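How to Speak at a School Board Meeting (and Feel Fine Doing It)

Filed under: Schools & Families, How-To Guides
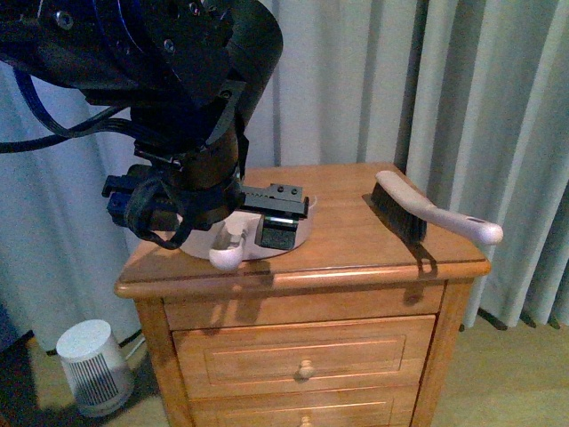

A round white dustpan on a small wooden nightstand.

Last updated January 2023

The first time I signed up to speak at our school board meeting in Flultthorpe, I wrote out four pages, practiced them on the dog, and got about a third of the way through before the buzzer went off. I sat down with a red face and my best point still on page three! So if you have something to say about bus routes or lunch periods or the reading program and you've never stood up at one of these meetings, pull up a chair and let me walk you through it.

Step 1: Find the agenda

Most districts post the agenda on their website a few days before the meeting. Ours sits under a tab called "Governance," and it took me an embarrassing amount of clicking to find it. Look for your topic and write down the item number. If your topic isn't listed, you can usually still speak during the general comment period, but the board probably won't be able to discuss it or vote on it that night.

Step 2: Sign up

Every district does this a little differently. Some want an online form by noon, some have a paper card on a table by the door, and some want both (ask me how I know). Call the district office if the instructions are muddy. Have your name, your school and your item number ready.

Step 3: Write it short

Find out how long you get. In Kondley it's 5 minutes, and when my sister-in-law's district is busy it drops to less than that. For that much time I aim for 500 words, and I still end up trimming a sentence or two. Put your request right up top: "I'm asking the board to keep the late bus at Suominen Elementary." Then tell them why, with one story from your own family. Save the charts for a handout.

Read it out loud with a kitchen timer. Reading silently is always faster, and it will fool you every time.

Step 4: Get there early

Park, find the restroom, find a seat on the aisle. One evening last September there were 27 speakers ahead of me, so bring water and maybe a sweater. Those rooms are chilly! If you have handouts, give them to the clerk before the meeting starts.

Step 5: Speak

Say your name, say your item, and read from your page if you want to. Talk to the board, even when the audience is clapping or grumbling behind you. Please don't name individual students or staff members. Many boards will stop you if you do, and there's a separate complaint process for that kind of thing.

Don't be hurt if the board just says thank you and calls the next person. In many places they aren't allowed to answer during comments.

Step 6: Follow up

I like to send a short email within 24 hours, with my remarks pasted in and my phone number at the bottom. Then watch for the minutes and check that your topic was recorded correctly. If it comes back on a later agenda, go again, and bring a neighbor along if you can talk one into it.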